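Small towns should stop booking their winters around one weekend

28 December 2021

I have spent the last four winters in Nallberg, and every year the same argument comes up when the lights go on in the square. Some people think the winter market should be longer. Some think it should be bigger. The town council usually ends up making it bigger, and the length stays the same. I think that is a mistake, and I want to set out why.

The market runs for one weekend in December. Before it, the town is quiet. After it, the town is quiet again until the school break. During those two days it is hard to park, hard to get a table, and hard to get a bed anywhere on this side of the valley. The bus from Flandenel, which takes 37 minutes in normal conditions, took me well over an hour this year, and I stood the whole way.

A visitor who comes on that weekend sees the stalls and the back of the person in front. They buy a cup of something hot, take a picture of the tree, and go back to the bus stop to wait. Many of them enjoy it, and I have no quarrel with them. My quarrel is with the idea that this is what the town has to offer in winter, and that the rest of the season is filler.

Consider what is here in January. The path along the river is cleared as far as the old mill. The bathhouse in Kan is open every day except one and is mostly used by people who live within walking distance of it. The road over the pass reaches 1039 meters and is plowed by mid-morning on most days, and there is a pull-off near the top where you can see both valleys. The bakery on the corner of the square makes the flat rye cakes through the end of February. You would not know any of this from the visitor leaflet, which gives the market two full pages and the other months of winter a paragraph.

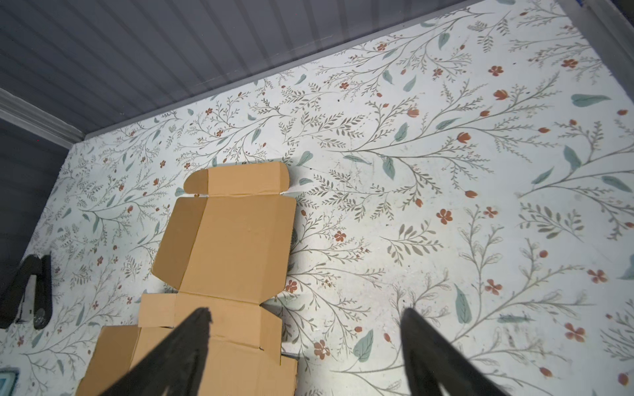 I asked Abrehet Wako about this in early December. She rents out three rooms over her shop and has done so for longer than I have lived here. Her rooms for the market weekend are taken by May. For the second half of January she had one booking. She told me she would trade the full weekend for six half-full weeks without thinking twice, and that every other person in town with rooms to let would say the same thing. With a full weekend she changes three beds once and pays someone to help with breakfasts. With steady weeks she could keep that same person on through the winter.

That seems to me the main point. A town with one busy weekend hires for one busy weekend. The people who work the stalls and drive the extra buses come from elsewhere and leave on the Monday morning or whenever the last load is packed. A good part of the money goes with them.

Actual residents get the traffic. I don't say that to complain about visitors, and I was one myself before I moved. I first came on a wet week in February because it was the only time off I could get. The guesthouse owner lent me a pair of boots. I walked to Kan and back on the second day and sat in the bathhouse with some retired foresters who wanted to know what I was doing there. If I had come on the market weekend instead, I doubt I would have come back.

There is a case on the other side and it deserves a fair answer. A single weekend is easy to advertise. People who live in the city and have limited days off want to know that if they make the trip, something will be going on. "Come in January, it's quiet" is a hard thing to put on a poster. A market also needs a crowd to be worth the stallholders' time, and if you spread the same number of people over six weeks you may end up with a row of cold sellers looking at each other. Flandenel tried a month-long market some years ago and dropped it after one season for that reason.

But Flandenel tried to run the whole thing every day for a month, with every stall open and music in the evenings. That is a different plan from what I would like to see. I would keep the market weekend as it is, or make it a little smaller, and move some of the money into modest things on other dates. An evening with lanterns along the river path in the middle of January. A soup supper in the hall at the start of February. A guided walk to the mill every week with someone who knows the tracks in the snow. A later bus home on those evenings, so that people from Flandenel can stay for supper and still sleep in their own beds.

The bus matters more than anything else on that list. The last one now leaves Nallberg at a time when most kitchens have only just opened for dinner. Anyone without a car has to choose between eating here and getting home. Extra buses are laid on for the market weekend, so we know it can be done. I would rather have one late bus a week from December through February than all of the market extras put together.
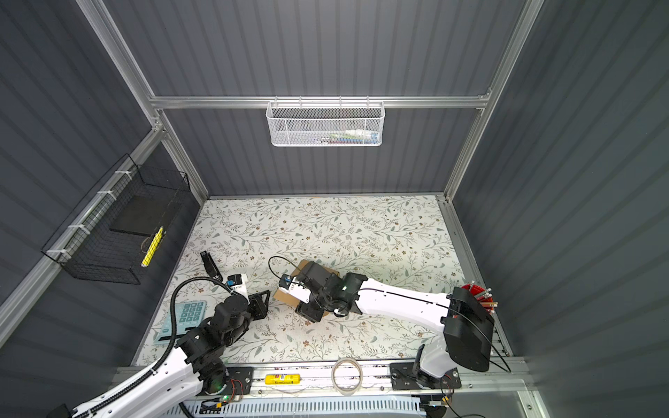

Nevberg Valley Residents' Club – Newsletter and Events Team

Obsa Gebremichael, who organizes the stall permits, disagrees with me on most of this, and he has let me use his reasons here. He says the market pays for itself and the small events would not. He says the lantern evening would depend on the weather, and that one night of sleet would lose the whole cost of it. He also says that people who want quiet can already come and have it, and that once you start promoting the quiet it goes away.

The last of those is the strongest, and I have thought about it a good deal. There are places that were pleasant in the off-season until they were written up as pleasant in the off-season. But we are a long way from that. One booking in three rooms for half a month is a shop owner wondering whether to heat the upstairs. There is a lot of room between that and a crowd.

On the money, he is right that a soup supper doesn't bring in much. I would only say that the market's accounts leave things out. They count the stall fees and the sponsor's check. They don't count the overtime for clearing the square, which comes out of the roads budget, or the stretch of grass by the church that has to be reseeded each spring. If those were put on the same sheet, I think the gap between the market and the small events would be narrower than people expect. I have asked for the figures and been told they are not kept that way.

On the weather, I don't know what to say except that this is a mountain town and the events are in winter. The market has had sleet too. People put up their hoods.

I would also like us to think about what we are telling people the season is. When I talk to visitors on the market weekend, a lot of them describe it as the end of something. They have been shopping since the start of the month, they are tired, and this is the last outing before the family arrives. Winter here lasts until the middle of March at least. The best snow is usually after New Year. The days start getting longer, and by the end of January there is enough light after lunch for a decent walk. If you grew up in a place like this you know it already. Visitors don't, and we have given them no reason to find out.

Some practical advice, then, for anyone reading this who is thinking of a trip. Come in the third or fourth week of January. Book a room by phone, as several of the owners don't check the website often. Bring boots with a proper sole and something to put over them for ice, or ask at the hardware shop, where they sell a cheap pair that lasts one season. Take the morning bus up to the pass if it is running and walk down, which is easier on a cold day than a mild one when the surface turns to slush. Carry cash for the bathhouse. Eat early if you are going back to Flandenel the same night, and check the return time before you order.

And for those who live here, the budget meeting is in the second week of January in the upstairs room of the town hall. The events money is usually near the end of the agenda, when half the chairs have emptied. Last winter it passed in the time it took me to find the right page. The proposal for a late bus is only a few lines long and will be attached to the papers. I would ask people who agree with any of this to stay until it comes up, and to bring a neighbor who lets rooms. Comments for the next newsletter can be left in the box at the library or handed to any member of the team.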